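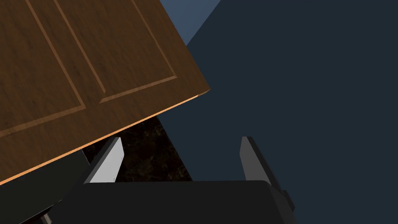 Simulator view from the gripper, with the cabinet door at upper left and the dark marble countertop between the fingers.

Projects > Robotics > Student news

2 min read

Students on the Marnville robotics course have begun the cabinet stage of their simulation project, with 14 people working in two groups. Each group writes a controller that must bring an open gripper up to a wooden door without striking its lower edge, then take hold and swing the door through a set angle.

Every controller will be run 200 times from varied starting poses. A run is void if a finger touches the door before the approach phase has ended. Best result so far is 26 clean runs in a row, logged by the Frei group on 9th September. The Tuvudel group has rewritten its approach planner and has yet to submit a full set.

"Most of the faults come from wrist angle," said course tutor Nuanchan Ongart. "The position error is small by comparison."

Hernán Correa, who maintains the simulator, has fixed the contact settings until scoring closes. Logs go in the shared Flikham folder, one file per run.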